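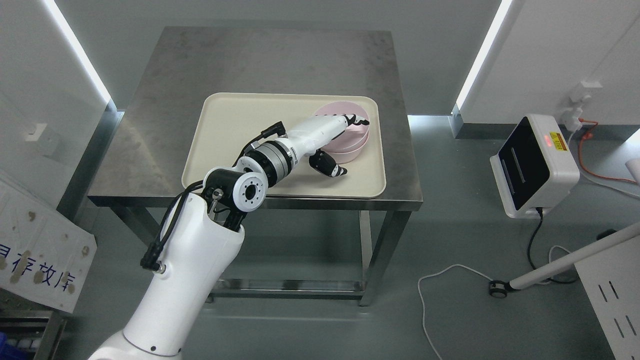
Pink and cream on the steel table.

Home About Archive Tidying Contact

OK quick one, I have to be out of here by four and I promised Rasha I'd finally write up the tray thing. So. The tray thing.

Background for anyone new. We moved all the making and mending stuff over to the Larkwood room in March. Great room, white walls, good light, terrible habits (ours). Every flat surface got covered inside a week. Tape, pens, half a bag of cable ties, Finn's lunch. I would clear the table to do one job and then put everything back ON the table when I was done. Madness.

Three changes since then and they've stuck so far, so here goes.

The table is steel now

The old one was a door on two trestles. Loved it, soaked up everything, glue, tea, ink. Inès Coste was getting rid of a square stainless steel table from her old kitchen and I said yes before she'd finished the sentence. Square legs, a crossbar frame down low, doesn't wobble.

Downside - it shows every single fingerprint. Every one. I wiped it twice a day to begin with and then gave up. There are scratches too and I've stopped caring about those as well. A work table should look like someone works at it. If smudges bug you, do it with a barely damp cloth and then a dry one, going the same way as the grain. Spray just moves the grease around, at least the spray I have does.

Also it's cold on the forearms first thing. Worth mentioning I guess.

The tray lives on the table, nothing else does

This was the bit that changed things. One big plastic tray, rounded corners, a raised lip all the way around. Kind of a cream color, or beige, depends who you ask. It takes up most of the tabletop and that's the point. If a thing is on the table it has to be in the tray. If it doesn't fit in the tray the job is too big for the table and goes on the floor mat instead.

And when the job is over you pick up the whole tray, tip it out, put everything away, put the tray back. No little piles at the edges. There aren't really any edges left to pile on, ha.

I bought a smaller one first, from Wedora, and it was useless. Just became a pile with a border. Go big. Measure your table, take a couple of inches off each side and look for that. Mine isn't dead center, sits a bit toward the back, so there's a strip at the front for leaning on.

Pejman thinks the tray should be a darker color so small screws show up. He might be right. But white washers vanish on cream, brass ones don't, and most of what I drop is brass. So it stays.

The bowl

Bowls, I mean, but mostly one. Light pink plastic, round, from a cheap picnic set. I wanted something for all the tiny stuff that comes out of a job, the screws and clips and the one mystery spring. Tried jars first. You can't get your hand in a jar! Tried a saucer, everything rolled off. 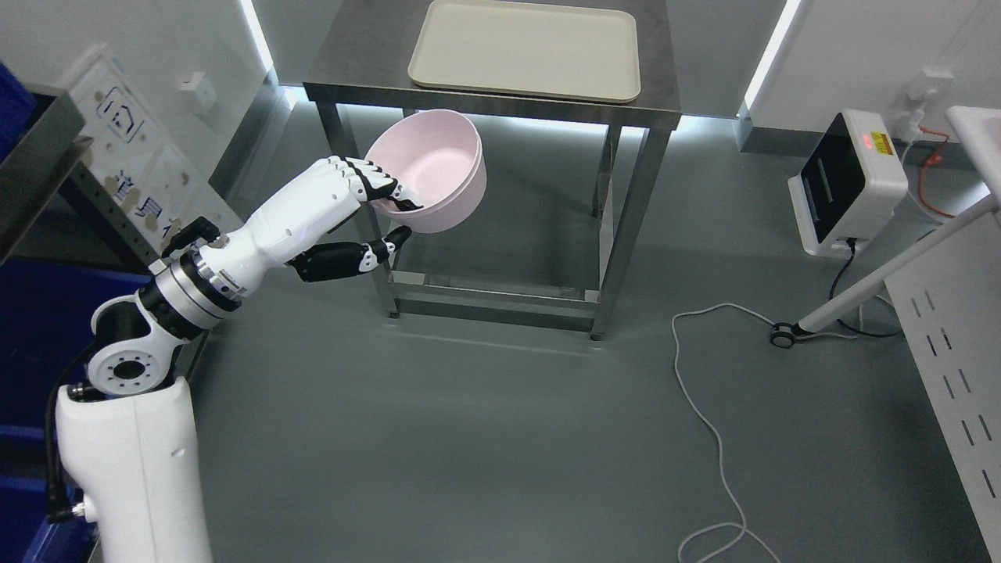
A bowl with a rolled rim is so much easier to grab than anything straight sided, you just hook your fingers over and get a thumb underneath. It tips nicely too, so you can see right to the bottom without rummaging. And pale inside is good for finding little dark things. I would of picked a different color if I'd had the choice, but now I'm fond of the pink. You can spot it from the other end of the room, which matters more than I expected when somebody (Finn) wanders off with it.

The rules for the bowl, such as they are:

- it starts a job empty
- it sits at one end of the tray, same end every time
- nothing stays in it overnight

That last one gets broken. I found a sandwich bag clip, a 30 cent stamp and somebody's earring in there last week. If you're missing a small gold hoop it's on the windowsill in the office.

Nektarios Rallis asked me why not a magnetic dish like normal people. Fair question. I had one. Half my small parts are plastic or brass so it caught half of them and the rest went everywhere. Pink bowl wins, sorry.

The rack

So all that stuff has to go somewhere once the tray gets tipped out, and it goes to the metal rack. Blue plastic bins, two tiers. I resisted bins for years on the grounds that bins are where things go to be forgotten, and yes, if you label them "misc" that's exactly what happens. So no misc. There's a bin for anything with a plug, one for tape and glue, one for fabric ends, and so on. If I'm holding a thing and can't say which bin in a couple of seconds, it probably needs to be thrown out. Or it's Finn's.

Heavy stuff down low, everyday stuff up top. I did it the other way to start with because the heavy things looked tidier up there, and my back had opinions.

What I do now is carry the bowl over and sort straight from it at the rack, one hand tipping and one hand picking. Used to empty it out onto the table first and sort from there. Pointless extra step, and half of it ended up on the floor anyhow. 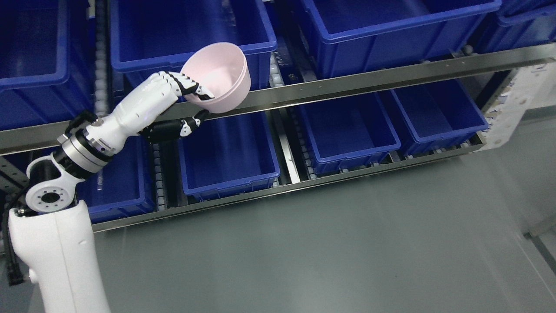
Still not fixed

The cables. I know. There's always one across the floor and it's always a different one. Amdale sells those flat rubber covers and I've had one in my basket for a month. Will report back when I stop being cheap.

Also the shelf behind the door, which we're not going to talk about today.

And I need a second bowl for when two people are working. The picnic set is long gone from the store, so if anybody sees a plain one, deep, round, with a decent rim, drop me a line. Any color. OK pink would be nice.

Right, it's ten to four, have to lock up. Comments are open again becuase the spam finally calmed down. Tell me what you keep your tiny screws in.

Recent posts

Labels that actually stay stuck
Moving day at Larkwood, part two
I sorted 557 buttons so you don't have to
Qudah soup, and a word about lids
What to do with a door when it stops being a table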